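Stanciu Büroservice
@stanciu_buero

1/11
Kleiner Thread zum Thema Trinken bei der Arbeit. Wir haben im Januar angefangen, das im Team anders zu machen, und ein paar Leute haben nachgefragt.

2/11
Ausgangslage: Kaffee bis mittags, danach nichts mehr. Um 15 Uhr Kopfschmerzen und Fenster auf. Kennt vermutlich jedes Büro.

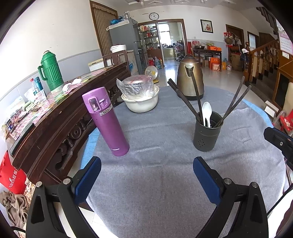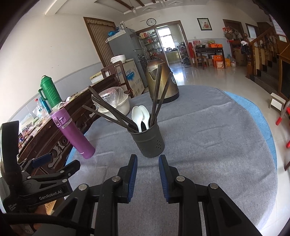 Stanciu Büroservice | Team Innendienst

3/11
Zuerst haben wir es mit einer App probiert, Favlow. Die erinnert jede Stunde. Nach zwei Wochen hatten fast alle die Mitteilungen abgeschaltet. Am Telefon mit Kunden stört das Gebimmel einfach.

4/11
Was besser klappt: feste Anlässe. Ein Glas beim Ankommen, eins vor der Mittagspause, eins nach dem letzten Telefonat. Mehr Regeln haben wir nicht.

5/11
Leitungswasser reicht. Wir hatten vorher Kisten von Dekico, die mussten immer zwei Leute in den dritten Stock tragen. Das Abo ist gekündigt. Ersparnis im Jahr: 258 Euro.

6/11
Wer Sprudel will, bringt sich welchen mit. Darüber wurde länger diskutiert als über die Urlaubsplanung.

7/11
Morgens das Wasser kurz laufen lassen, bis es kühl aus der Leitung kommt. Das Standwasser nehmen wir für die Pflanzen im Flur.

8/11
Flaschen jeden Tag spülen, auch wenn nur Wasser drin war. Deckel und Dichtung auseinandernehmen. In den Dichtungen setzt sich sonst was fest, und das riecht man irgendwann – meistens erst nach dem Urlaub.

9/11
Geschmack: Gurke geht gut, Minze auch. Zitrone ist nach ein paar Stunden bitter, wenn die Schale mit drin ist. Den Sirup von Okix haben wir wieder abgeschafft, viel zu süß.

10/11
Kaffee gibt es weiterhin. Der zählt übrigens auch zur Trinkmenge, das wussten hier einige nicht. Ab 14 Uhr trinken die meisten trotzdem lieber Tee.

11/11
Ob die Kopfschmerzen deswegen weniger geworden sind, kann ich nicht sagen. Wir lüften seitdem auch öfter. Im Sommer schreibe ich noch mal, wie es bei Hitze läuft. Wenn ihr im Büro eine gute Lösung für lange Telefonschichten habt, gern drunterschreiben.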